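Planning for Equipment, Week 2 handout
Jeptoo Obura

Welcome back, everybody, and thank you for the lovely questions on Monday (I promise I read all of them, even the ones on the back of the sign-in sheet!). This week we start putting prices next to things. Our running case is Lanholm, a small laundry that would like robots to handle shirts, and before you open a spreadsheet I want you to look at the work itself for a good long minute.
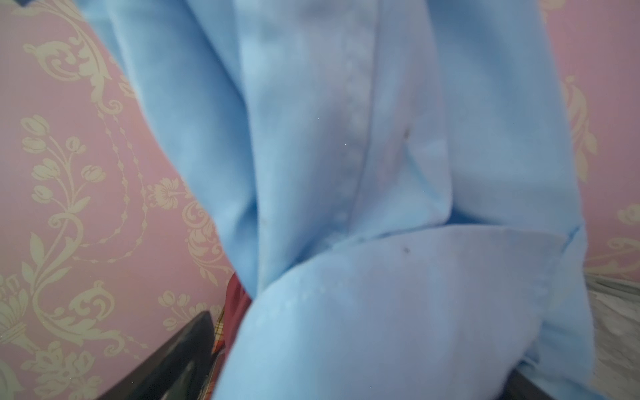
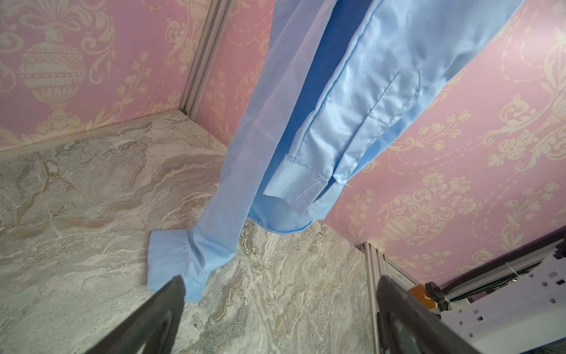
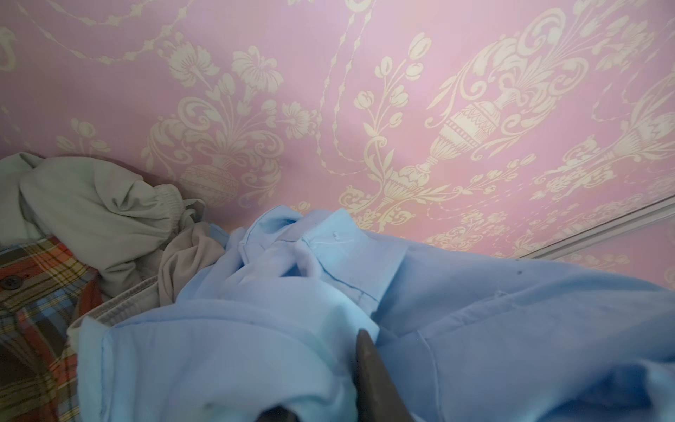

Two arms on one rail, and a shirt to pick up:
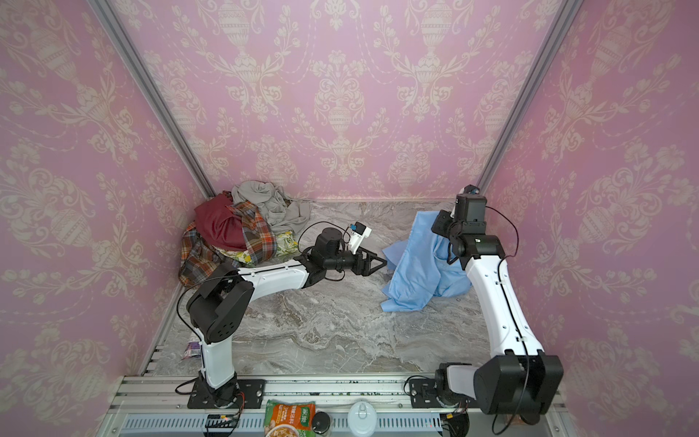

Paraskevi Bakalis wrote back after reading the draft that she would budget for the fingers before the arms, as grippers wear out and a quote from a seller like Arango may list them on a separate page, where a tired buyer won't look.

I think she's right, so please give your plan a line for spare finger pads, another for cables and mounts, and one for the floor space. Then there are practice garments, which people always forget! Lanholm should set aside 200 shirts and 20 hours of staff time just for trying things out, and yes, those hours get paid like any others.

For next time: draw up a first-year budget for one station with two arms, then a second version with a single arm, and write me a paragraph on which you'd sign. Bring it on paper if you can, I like to scribble in the margins.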